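Print
E-mail

# Simiyu: two-arm spool handling, README and data card

Maintained by Zawadi Rashidi. Last touched Tuesday, August 13, 2019.

Hi! I run the parts bench at Prinel, and I got asked to write this because I'm the one who used to do the job. Simiyu is our set of recordings of two arms picking up filament spools, passing them around and putting them away. Tatu Khaemba built the cell and wrote the loader, so code questions go to him and bench questions come to me.

## Why we started
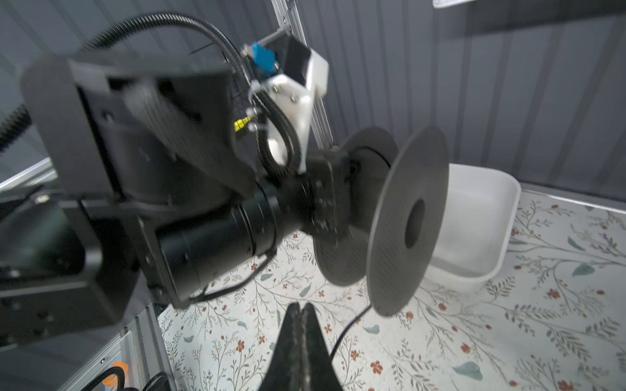 Before the arms, four of us took turns on spool duty, and it wrecked your afternoon. You'd get 30 minutes into a repair and somebody would need gray filament. Now the arms do most of the fetching and I get to finish things – a luxury! Tatu wanted them to take a spool near the hub, between the two flanges, the way the black arm has it, and I argued for that too, having squeezed plenty of flanges by hand. The flowered cloth stays on the table, by the way. I like it, and the crew voted for it.

## What's in it

- 30 sessions, all from the one cell
- 6 tasks: pick, pass, turn, bin, unbin, reset
- wrist camera video, joint positions, gripper state
- a short note from whoever was on shift

The notes are my favorite part. Some are one word and some are a page of complaining about cables.

## What changed for us

Mostly the shape of the day. Less walking, more watching, and watching is tiring in its own way (ask anyone after a long session). We moved to shorter shifts in February, and that helped a lot. 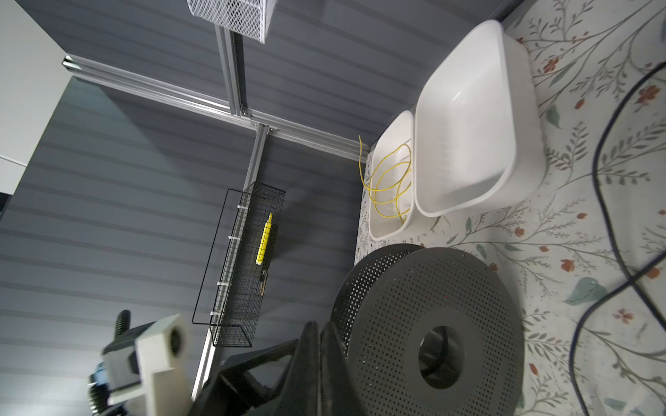
Pay didn't change and everyone kept their spot, but the skills did shift. I can now label a bad grasp faster than I can find my own pliers. Two people asked to go back to full-time repair, and they did – no hard feelings.

## Known problems

Session notes use different names for the same bin. The "turn" task is thin. Don't mix this with the older Pestine recordings without checking the joint order first.

## Loading

Unpack into the Tuda folder and run the loader from there. Tatu's comments at the top of the file cover the rest.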